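Credit transfer, second attempt

Sep 22, 2023

The exchange agreement between Pastham and Seltodlow was renewed in June without changes to the credit table. A 61-hour transcript from Seltodlow still has to be mapped course by course, and lab hours are still counted at half weight. I sent the registrar a revised table that converts contact hours first and credits second.
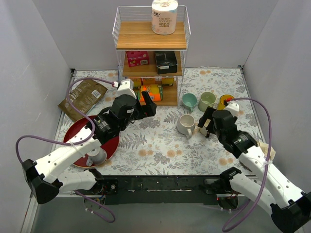
A reader in Rorisside wrote that their college dropped contact hours entirely and compares syllabi instead, which takes longer per student but produces fewer appeals. I doubt it would scale here. The Seok database holds 812 course records, and many of the older syllabi are scans with no text layer.

For now, students going out in spring should get written approval for anything above the 100 level before they register.

Recent posts
Reading a Seltodlow transcript
Host family forms, revised
Why the 2000 catalog still matters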